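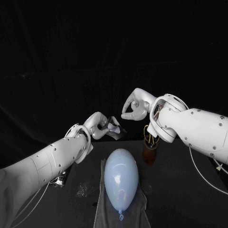 Skila Two-Arm Handling Station

The Skila station is a bench-mounted system for light handling work that requires two hands. It is supplied to packing rooms, teaching laboratories and product test departments. Each station consists of a matched pair of arms with five-finger hands, a control computer, a mounting frame and the Lerton task software. Stations are assembled and tested at our Ďurica workshop before delivery.

Intended use

The station is designed for small, light items that are easily creased, dented or dropped. Typical work includes presenting bagged goods for inspection, passing an item from one hand to the other, and placing items on a soft surface. It is not offered for lifting heavy goods, for work with food, or for any task in which a person must reach between the arms while they are powered.

What is supplied

Left and right arm with hands, fitted and aligned
Mounting frame for benches up to 50 mm thick
Control computer (Asus) with Lerton software installed
Emergency stop on a 3 m lead
Set of 38 practice tasks with printed instructions
Spare fingertip covers, one set per hand

The bench, backdrop and lighting are provided by the customer. A dark, non-reflective bench top is recommended. Drawings for the frame are sent with the quotation.

Handling thin packaging

Clear film is among the more demanding materials for any hand, as it folds under light pressure and its edges are difficult to find against a dark surface. The Lerton software therefore treats a bag and its contents as two separate items and plans the grip for the bag alone. In the bag task the two hands hold a small clear bag at opposite corners, above a light blue balloon laid on a gray cloth, with the pale pink charm resting inside the bag between the fingertips. Grip force is set for each hand separately and may be changed by the operator between runs — but not during one.

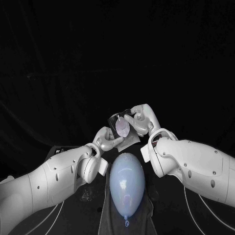
Practice tasks are grouped by the kind of contact they call for, and new operators are advised to begin with rigid items before moving on to film and rubber. An inflated balloon is a useful next step, being light, smooth and quick to roll when touched off center. Laying it lengthwise on a folded or wrinkled cloth, as with the egg-shaped one beneath the hands, gives it a softer bed than the bare table. Settings for each task are stored under the operator's name and can be copied to a second station.

Training and service

Two days of training for up to four operators are included in the price. Training is led by Emmanuel Sang at the customer's site or, by arrangement, at Ďurica. The station carries a warranty of 21 months covering the arms, hands and control computer. Fingertip covers are wearing parts and are excluded. Service visits outside the warranty are charged by the day — travel is quoted separately.

Ordering

The station is listed in the catalog under item number 434. Orders for delivery in November should be confirmed in writing, with a floor plan showing the bench position and the nearest power outlet. Questions regarding suitability, including requests to test a customer's own items, should be addressed to Zuzana Ondrejka in the sales office.

Page last revised 29 Jun 2025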